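Schule in Ornthorpe streicht die Montagsrunde, und das Kollegium atmet auf

Ich muss euch kurz von der Gesamtschule Ornthorpe erzählen, weil ich da gestern Nachmittag zwei Stunden im Lehrerzimmer gesessen habe und mit deutlich besserer Laune wieder rausgekommen bin, als ich reingegangen war. Die Schulleitung hat nämlich beschlossen, die große wöchentliche Dienstbesprechung abzuschaffen. Komplett. Ab August gibt es stattdessen kurze Teamzeiten in den Jahrgängen, jeweils 22 Minuten lang, und zwar innerhalb der regulären Arbeitszeit. (Ja, 22. Ich habe nachgefragt. So viel bleibt übrig, wenn man von der verlängerten Mittagspause den Weg zur Mensa und zurück abzieht.)

Wer selbst mal an einer Schule gearbeitet hat, weiß, was so eine Besprechung sein kann: anderthalb Stunden, in denen das halbe Kollegium Hefte korrigiert und vorne jemand die Aufsichtspläne vorliest, die sowieso schon im Fach liegen. In Ornthorpe war das wohl ganz genauso. Im vergangenen Schuljahr hat die Leitung deshalb alle Tagesordnungspunkte gesammelt, die auf den Tisch kamen. Es waren 276. Bei 27 davon wurde wirklich etwas entschieden! Der Rest waren Mitteilungen, Erinnerungen, Nachträge zu Mitteilungen und die ewige Frage, wer den Schlüssel vom Kopierraum hat. 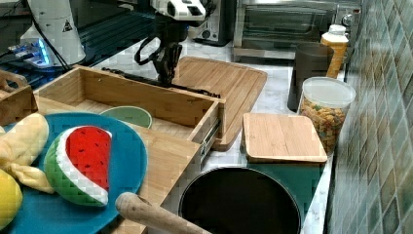
Diese Zahlen hingen dann eine Weile am Brett neben der Kaffeemaschine, ganz ohne Kommentar, und offenbar hat das gereicht. Der Vorschlag mit den Teamzeiten kam anschließend aus dem Jahrgang sieben, also von unten, und die Schulleitung hat ihn fast unverändert übernommen. Das fand ich eigentlich den schönsten Teil der Geschichte. Ich habe in den letzten Jahren über so viele Schulreformen geschrieben, die mit einer Präsentation anfingen und mit einem Ordner im Schrank endeten, und nun setzt eine Schulleiterin sich hin, hört zu und sagt: gut, probieren wir.

Ganz so einfach war es natürlich auch wieder nicht. Die Fachschaften hatten Sorge, dass sie sich gar nicht mehr sehen, wenn alles über die Jahrgänge läuft, vor allem die kleinen Fächer wie Musik und Latein. Für sie bleibt jetzt ein fester Nachmittag pro Halbjahr, dazu ein gemeinsames Frühstück vor der ersten Stunde, bei dem ausdrücklich keine Tagesordnung verteilt werden darf. Und alles, was reine Information ist, steht künftig in einem Rundbrief, der einmal pro Woche um 14 Uhr rausgeht und nicht länger als eine Seite sein soll. Ich bin gespannt, wie lange das mit der einen Seite hält.

Geld kostet die Sache auch ein bisschen. Die Schule bekommt 4.000 Euro aus dem Schulentwicklungstopf, den sich Ornthorpe mit der Nachbargemeinde Clerkville teilt. Davon werden Vertretungsstunden bezahlt, damit die Teams in den ersten Wochen auch mal länger zusammensitzen können, und ein Fortbildungstag bei Kirkegaard, einem kleinen Beratungsbüro, das schon mehrere Schulen in der Gegend begleitet hat. Da geht es um Moderation: Wie leite ich eine Runde so, dass am Ende jeder weiß, was er bis nächste Woche macht? Klingt banal, aber ich hätte das in meiner eigenen Zeit als Referendarin gut gebrauchen können.

Aus der Elternschaft habe ich unterschiedliche Stimmen gehört. Die einen freuen sich, dass Lehrkräfte nachmittags besser erreichbar sind. Andere fragen, ob die verlängerte Mittagspause nicht am Ende auf die Kinder zurückfällt, die dann länger auf dem Hof stehen, auch bei Regen. Die Schule will dafür die Bibliothek und den Werkraum öffnen, und der Ganztag übernimmt die Aufsicht. Ob das personell aufgeht, konnte mir im Lehrerzimmer noch keiner so ganz sicher sagen. Da würde ich nach den Herbstferien gern noch mal nachhaken.

Spannend ist übrigens auch, was die Schülervertretung daraus gemacht hat. Die hat nämlich sofort gefragt, ob man den Klassenrat gleich mit umbauen könnte, und zwar nach demselben Muster: kürzer, öfter, mit einem Protokoll, das auf eine Karteikarte passt. Zwei achte Klassen testen das schon seit ein paar Wochen. Ich durfte eine der Karten sehen, da stand oben »Beamer geht wieder« und darunter »Wandertag: noch mal abstimmen, diesmal geheim«. Mehr braucht ein Protokoll doch gar nicht, oder?

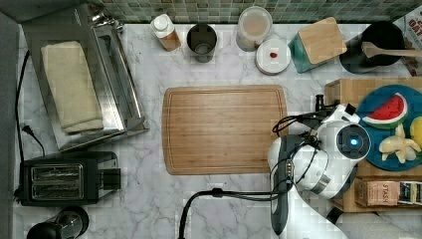 Arbeitsfläche mit großem Bambusbrett, links Ofen und Toaster.

In Rellcombe, zwei Orte weiter, schaut man sich das Ganze jedenfalls sehr genau an. Die dortige Grundschule überlegt, ihre eigene Konferenz nur noch alle drei Wochen abzuhalten, und hat schon angefragt, ob sie mal bei einer Teamzeit hospitieren darf. Ornthorpe hat zugesagt, allerdings erst, wenn sich die neuen Abläufe eingespielt haben, und das kann ich gut verstehen. Wer will schon Besuch, solange die Umzugskartons noch im Flur stehen!

Die Regelung gilt zunächst für ein Schuljahr. Danach stimmt das Kollegium ab, ob es dabei bleibt, ob nachgebessert wird oder ob alle zurück in die Aula müssen. Eltern, die Fragen zur neuen Mittagspause haben, können zum offenen Abend in die Schulbibliothek kommen, los geht es um 19 Uhr, der Eingang ist hinten beim Fahrradkeller. Ich bin auch da und schreibe mit.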